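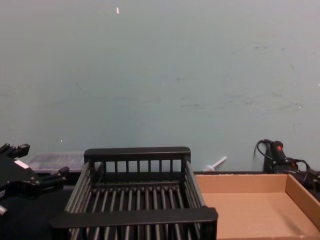

Kamlesh Dubey told us when he handed in his keys that the best part of the evening was always the last half hour, when the plates were drying, the kettle was on again and people stopped hurrying. We think he is right, and we are now looking for someone to look after that half hour, and the two or three hours before it.

Kitchen helper, evenings, Tanimau Supper Kitchen

Tanimau is a small community kitchen that serves a hot meal to whoever comes through the door. Last year that came to 384 suppers in September alone, which surprised even those of us who had peeled the carrots. We cook plainly and eat at long tables, and everything goes out on real plates, so there is always a good deal of washing up!

What you would be doing

Mostly dishes, to be truthful about it. You would wash, rinse and rack the plates and cups, dry what needs drying, put things back where the cooks can find them, and wipe down the counters and the dish rack before you go. On quieter evenings you might chop onions with Maribel Tamayo or carry bread out to the tables – it depends on the night and on who is in.

Shifts start at 5 in the afternoon and finish by 9. We need someone for 3 evenings a week, and we are happy to talk about which ones suit you.

Who might like it

You don't need kitchen experience. We would rather have a person who is steady, friendly and not bothered by wet sleeves. There is some standing and lifting, so please let us know if a stool or a lighter load would help, and we will work it out together. A little Spanish is handy but by no means required.

The job is paid by the hour, supper is included, and we have aprons and gloves in most sizes.

How to apply

Write a few lines about yourself to Nerea Montes at the kitchen, or stop by any evening after 4 and ask for her or Úna Egan. A resume is fine, and so is a handwritten note. We will invite you to come and eat with us first, then show you the sinks.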